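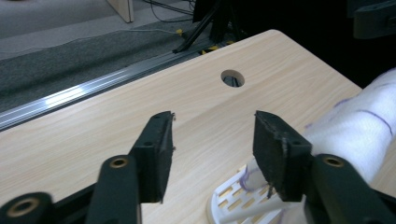
Udmont Makers' Room, monthly meeting
2019-05-26

Present: Eleri Wynne (chair), Kamran Gondal, Seren Jenkins, Pascal Baudry
Apologies: Emrys Rees
Minutes: Seren

1. Last minutes
Agreed, with one fix: the lamp order went to Atby, not Hughes.

2. The table
Everybody loves the pale table with the rounded corner! Kamran said it makes the whole room feel bigger, and Pascal has already asked if we can get a second one (Eleri will ask for a price, but not before October). The hole for the cables is a big hit, so please run cords down through it and keep them off the floor by the door. The long silver rail at the edge stays where it is. Pascal would like to try clamping a small shelf to it and will bring a sketch.

3. Towels
We have 17 white towels now, which is wonderful after last winter. Seren showed how to roll them so they stack well on the shelf, and we all had a go. Agreed: one rolled towel stays on the table, on the right-hand side, and the rest go in the closet. Kamran takes the used ones home to wash.

4. Open day
Nearly 68 people have signed up, our best ever! Doors at 10. Eleri will bring the Pesomari kettle, Pascal the cups. Emrys sent word that he can do the signs.

5. Other business
Closet key: still missing. Seren to get a copy cut.

Actions: Eleri, table price. Pascal, shelf sketch. Seren, key. Kamran, towels.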